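Duvdale to Open Birwood Side in January With Longer Lift Hours

Duvdale will open the Birwood side of the mountain in January, the resort said, giving skiers and vacation renters on the east road a lift within walking distance for the first time this winter.

The Birwood chair has been closed for work on the upper station. Crews finished replacing the drive and the control cabin before the first snow, but the lower trails did not have enough cover to open with the rest of the resort. Snowmaking on those trails now runs every night the temperature allows.

"We want a solid base on the run back to the road before we let anyone up there," said Vidar Tangen, who manages mountain operations. "The top is fine. The bottom faces south and takes longer."

When it opens, the chair will run until 8 p.m. on nights when the lower trails are lit. Last season it stopped at 4. Night skiing will be included in all day tickets and season passes, and renters who arrive late in the day will be able to buy an evening ticket at the Birwood window.

The resort sits at 3,454 feet at the base lodge. The Birwood lot is lower, on the road toward Danville, and has often been the last part of the mountain to open.

Rental offices said the date matters to people who booked for the season. Signe Moen of Grønli Rentals said most of her homes on the east road were taken by early fall, and that tenants have been driving to the main base in the meantime.

"They ask every week," Moen said. "I tell them January, and I tell them to leave early for parking."

Grønli has two seasonal homes left on that side, both with three bedrooms, and a short list of places open for week-long stays. Moen said cancellations do come up, mainly after the holidays.

A free shuttle between the Birwood lot and the main base will keep running after the chair opens. It leaves the lot every half hour in the morning and hourly after lunch. The last bus back now leaves the main base at 6 p.m., and that will move to 8:30 p.m. on lit nights. Skis and boards go in the rack on the outside. Dogs are allowed on a leash if the bus is not full.

Parking at Birwood will stay free for season pass holders and for renters who show the tag from their rental office. The resort cleared brush from the north end of the lot in the fall and says the wider rows should make plowing easier. Overnight parking is not allowed there, and cars left after closing will be towed to the Danville road yard.

The ski school will also move its afternoon children's group to the Birwood beginner slope. Tuva Eide, who runs the school, said families already signed up will get a message with the new meeting point, and lesson times will stay the same.

Daily trail and lift status is posted at the ticket windows and on the resort's snow phone by 6:30 a.m.

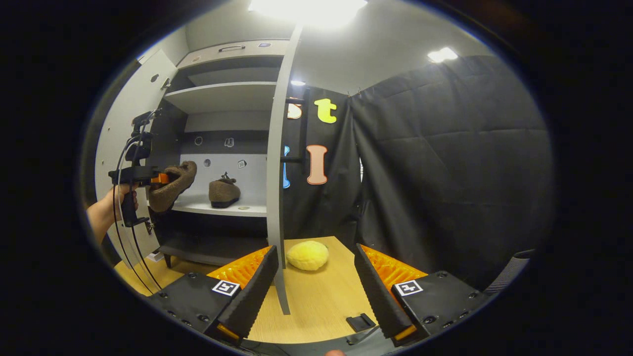 Can renters use the Birwood lot without a season pass?
Renters can park there free of charge during the day as long as they show the tag from their rental office. Cars have to be out by closing.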